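Incidencia 52: los paños rojos sueltan pelusa
Estado: en espera del proveedor
Categoría: textil y limpieza
Producto: paño rojo Dredero, paquete de 100

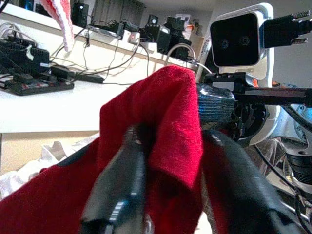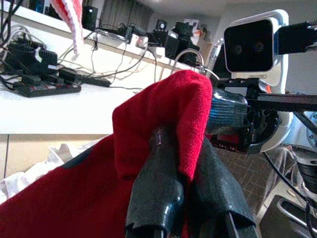 El paño rojo, en las dos fotos.

Abierta por Jarosław Baran, 11 de abril de 2025

Desde que empezamos el paquete nuevo aparece pelusa roja en las mesas blancas después de pasar el paño. También destiñe: el agua del cubo sale rosada en el primer aclarado. Con el paquete anterior, comprado también a Cozma, no pasaba.

Probado hasta ahora:
- Lavado a 40 grados, sin suavizante. Sigue soltando pelusa, algo menos.
- Segundo lavado igual, más secadora en frío. El filtro salió lleno. El agua ya no se tiñe.
- Sacudirlo antes de doblarlo. Sin cambios.
- Paño gris de la marca Lista en la misma mesa. No deja nada.

Respuesta de Nendow, compras:
¿Podéis mirar el número de lote en la bolsa? Cozma lo pide para tramitar el cambio. Quedan 500 paños del mismo pedido en el almacén, no los repartáis de momento.

Respuesta de Jarosław Baran:
La bolsa se tiró. Miro mañana en las del almacén y lo apunto aquí. Mientras tanto usamos los grises para las mesas y dejamos los rojos para el suelo.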